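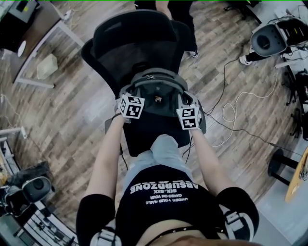 Tudor Zamfir

Buying Handheld Capture Kits: The Questions We Keep Getting

Last updated 29/03/2026. Prices are in US dollars and were correct when I typed them, so check before you quote me to your finance department.

What counts as one kit?

At Parner, one kit is what a single person needs to put on before they can do any work: a backpack, a pair of handheld grippers with marker cubes, a head camera, a battery, a spare battery, and the cables that join all of it together. We budget $1,978 per kit. That figure leaves out the computer the data ends up on, the storage, the furniture and the person.

Vendors draw this line in other places. Kettunen sells the grippers and the backpack as separate items, and the quote for the grippers arrives first and looks wonderful. Zallum sells everything in one box, including a tote bag. Ask for a quote that lists what a wearer needs on day one, and if the word "optional" appears next to the battery, ask again.

How many kits should we order?

Fewer than you want. Work out how many people will be wearing one at the same moment, add one spare for every four, and stop. The first plan I ever wrote assumed everyone on staff would be in harness all day, like a very slow parachute regiment. People eat lunch. They go to meetings. Some of them were hired to do something else.

If you're torn between an extra kit and a second full set of cables, buy the cables.

What do first-time buyers forget?

Chairs. I'm serious. A backpack rig has to be put down while somebody fiddles with it, and an ordinary office chair is the best workbench we've found for the job. It's the right height when you're sitting down, it rolls, and you already own some. We priced a proper fitting stand from Pimilus and then went back to the chairs.

After chairs, it's strap hardware. Buckles and sliders go missing at a rate I can't explain. Order a bag of them with the kits and put the bag somewhere boring.

And floor space for cables. Draw your room, draw the desks, draw the tripods, then scribble over whatever's left. The scribble is the cables. Cable covers cost us $148 and I put off buying them for two months, during which I stepped over the same coil every morning and called it exercise.

Can we use the office we already have?

Probably. We do. A normal room with desks, chairs and a water dispenser gives people real objects to reach past and real corners to bump into, and it saves you building a pretend one at great expense. What you need to plan for is people walking through each other's work. Two wearers need more room than two people, because a backpack doesn't know how wide it is.

Look at your ceiling too. If you plan to mount anything up there, find out who is allowed to drill into it before you order the mounts. I own a very nice set of ceiling mounts. 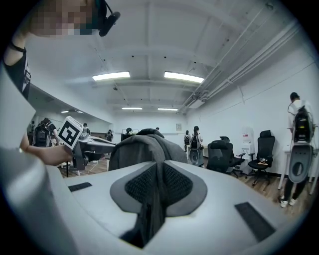

Backpack rigs and handheld grippers in use among the desks.

Are the marker cubes worth paying extra for?

The printed black-and-white faces are cheap. What you're paying for is a cube that's square and a mount that doesn't wiggle. We made our own for a while and they were close to square, a phrase I no longer use in front of the calibration people. Buy the good mounts. Print spare faces if you like, and keep each one labeled with the side it belongs on. Swapping left and right is easy to do and surprisingly hard to notice until everything is upside down in the data.

What size is the backpack? Will it fit everyone?

Vendors say yes. Have your shortest and your tallest colleague try it before you sign. Zallum will lend you a sample for two weeks if you ask, and Pimilus will if you ask twice. Check that the shoulder straps shorten far enough, that the zipper can be reached without taking the whole thing apart, and that the wearer can sit down. A surprising number of people expect to sit down at some point.

There is no dress code with our kits. Wear a shirt you don't mind having straps over.

Should we lease?

We leased for one season. It came to $154 per kit per month, with a clause about "cosmetic wear" that turned out to cover most of what happens to an object people hold in their hands. If you need kits for a short project, leasing is fine. For anything that runs past May and into another budget year, buy them, and photograph every scratch that was there on arrival.

What should we set aside for repairs?

We put away $83 per kit per month and usually spend it. Finger pads wear out first. Connectors are second, mostly the ones near the bottom of the backpack that get leaned on. The grippers themselves have held up well, including the one that went down the stairs.

Keep your repair money on its own line. Ours used to live under "miscellaneous," where it was eaten by a printer.

How long does delivery take?

Whatever the sales page says, plus customs. Kettunen sent our last order in three shipments, with the screws in the third. Don't book your wearers for the week the boxes are due. Book them for a couple of weeks later and use the gap to charge batteries, label cables and read the manual, in whatever order you like as long as the batteries are charged.

Do we need someone full-time to look after the gear?

With two or three kits, no. Give one person a morning a week and the key to the spares cupboard. Once you have enough kits to fill a room, someone will be doing it full-time whether you've hired them or not. It'll be whoever knows which cable goes where, and they'll be cross about it. Put the post in the budget and let them be cross with a job title.

Which vendor do you recommend?

I don't, in writing. Get all three to quote on the same list, compare what it costs to replace one gripper, and call their support line with a dull question before you've given them any money. How long you wait is the best number you'll get out of the whole exercise.

Can you send me your spreadsheet?

Yes, use the contact link. The tab called "final" is an old one. You want "final 2."

Contact us | © Parner, all rights reserved | Back to top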